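Facilities Service Desk, Drellier Building
Ticket 151: Dry Storage Room, Incorrect Stock Labels Printed After Civex Update 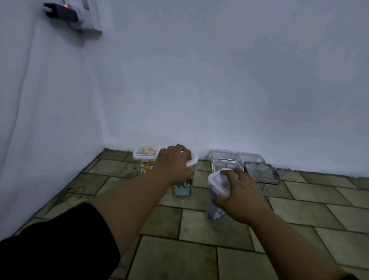

Clear storage containers by the wall, dry storage room.

Status: Closed
Priority: Normal
Opened by: Veerle Meijer, Catering Supply
Assigned to: Mared James, Service Desk
Date opened: 16 December 2018

Summary of the problem
Labels printed from the Civex stock program show the wrong use-by date. The item name and shelf code are correct. The use-by date is the same as the packing date on every label, whatever the product. The fault was first noticed after the program was updated to the current release. Labels printed before the update are not affected.

Effect on users
Catering staff are writing use-by dates by hand. The monthly stock report cannot be sent to the Dhanial office until the records are corrected.

Equipment
Label printer: Grukport desk model, connected by network cable
Label stock: standard white, roll of 1,000
Workstation: shared terminal, supply office

Log

Entry 1, M. James
Printer restarted and a test label printed from the printer's own menu. The test label was clear and correctly aligned. A second label was printed from Civex for rice and showed the fault as reported. The printer is not considered the cause.

Entry 2, M. James
Label template compared with the saved copy from April. The layout is unchanged. The use-by field takes its value from the packing date plus the shelf life entered in the product record. Shelf life was found to be blank in the records for rice, lentils, and oats. Requester asked to confirm whether these values had been removed by staff.

Entry 3, V. Meijer
No values were removed by this office. The shelf life list was last edited in April and a printed copy is on file. The copy can be provided if needed.

Entry 4, M. James
Copy received. The update moved shelf life to a new field and did not carry over the old values. A total of 80 product records are affected. The old values remain in the backup taken before the update.

Entry 5, M. James
Values restored from the backup and checked against the printed list. Differences were found in 11 records, all for products renamed after April. These were referred to Catering Supply for a decision.

Entry 6, V. Meijer
Correct values for the renamed products are attached. Please enter them as listed. Flour should follow the shorter period.

Entry 7, M. James
Values entered. Test labels printed for rice, flour, and oats, all with correct dates. Fault reported to the supplier under the support agreement.

Resolution
Shelf life values restored. Labels printed between the update and the repair must be replaced. Staff should reprint from the Stock History page, using the original packing date, and discard the earlier label.

Requester confirmed that the ticket may be closed.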